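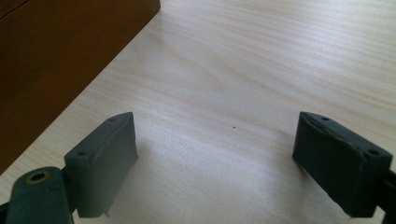
Scuffed fingertip on the handheld – keep recording or swap it?

ernus_lab
Day two of collecting for the box task. The right finger is chewed up along the top inner edge, the left one looks fine. I have 241 episodes saved and the target is 300. Do I put a new tip on now or finish the set as is? Policy gets trained on the wrist view only, so the fingers are in every single image.

Arnaldo Lobo
Finish the set. A worn edge is a small patch of pixels and the flat inner face is what does the gripping. I wouldn't touch it until the pads start slipping.

kestrel9
Disagree. The arm you deploy on will have clean fingers, right? Then you want at least part of the data with clean fingers. Swap now and do the last 59 with new tips.

Arnaldo Lobo
59 out of 300 with a different tip is the worst of both. And he has to redo the width calibration after a swap. We did that on Cordeiro in August and the gripper opening was off by 4 mm for half the episodes before we caught it.

kestrel9
So check the calibration. It takes five minutes.

ernus_lab
The deploy arm has the old tips too, same print batch. Should have said that. They're a bit less worn than these.

Salvador Salgado
Then I'd leave it. I'm more interested in the table. Is every episode on that same pale wood with the brown piece at the back left? If so the model will learn the brown piece as a landmark. Move it, or take it out for some runs.

ernus_lab
Same table for all of them so far. I do change where I start from.

Salvador Salgado
Changing the start helps but I'd still want a second surface. A cloth over the table is enough.

fliveck_user
Also wipe the table. There's a dark speck almost in the middle.

Arnaldo Lobo
A speck is fine. Real tables have specks.

fliveck_user
Not if it's in the same spot 241 times.

ernus_lab
OK. Keeping the tips, wiping the table, and the next batch goes on a gray cloth. I'll start over at episode 1 for that batch so the two don't get mixed. Does anyone know if the Prinance exporter keeps folder names, or do I need to tag them by hand?

kestrel9
By hand. It flattens everything.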